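Warness (robot) 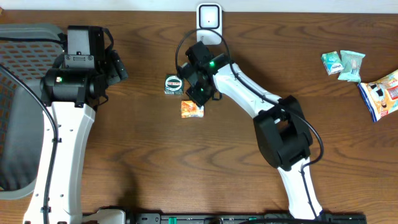

The two arms of Warness over the work table, with packaged snacks used as test objects.

Warness is a two-armed tabletop robot built by Domnica Tudose in a shared workshop in Plellier. It picks up small packaged goods and moves them between marked positions on a table. The design is a home-scale build, assembled with hand tools and a bench drill.

Construction

Both arms are attached to a black slotted rail along one edge of a wooden table. The links are white and carry small mounting holes, so that joints and cable clips can be moved without new drilling. Joint housings and grippers are black. Each arm has a single cable run, clipped along the links, with slack left at the gripper for wrist rotation. Green indicator lights on the gripper assemblies show that the motors have power.

The first version used separate bases clamped to the table. These shifted under load, and the distance between the arms had to be measured again before each session. The rail was fitted in September and removed most of the drift. Its holes were cut with a Drillex bench drill belonging to the workshop.

Each arm has a reach of 400 mm. Rated payload is 50 g at full extension - enough for a wrapped candy or a small box, but too little for a full drink can.

Control

The arms run on Tang, a control program written by Tudose. Tang stores a task as a list of joint positions and plays it back at a set speed. A task may hold up to nine positions per arm. The two arms share one clock, and a simple rule keeps them apart: if both targets fall inside the middle zone of the table, the left arm waits.

Test objects

Snack packaging is the standard test material. Boxes give flat faces and known edges, while crimped packets bend under the fingers and tend to slide on the table. Larger bags are lifted by a corner or a seam.

Known limits

The grippers have no force sensing, and closing distance is set by hand for each object. Thin packets lying flat remain the most frequent cause of missed picks. Version 2 of Tang added a retry step, which lowers the gripper slightly and closes again.

See also

Tang (software)
Pick and place
Parallel gripper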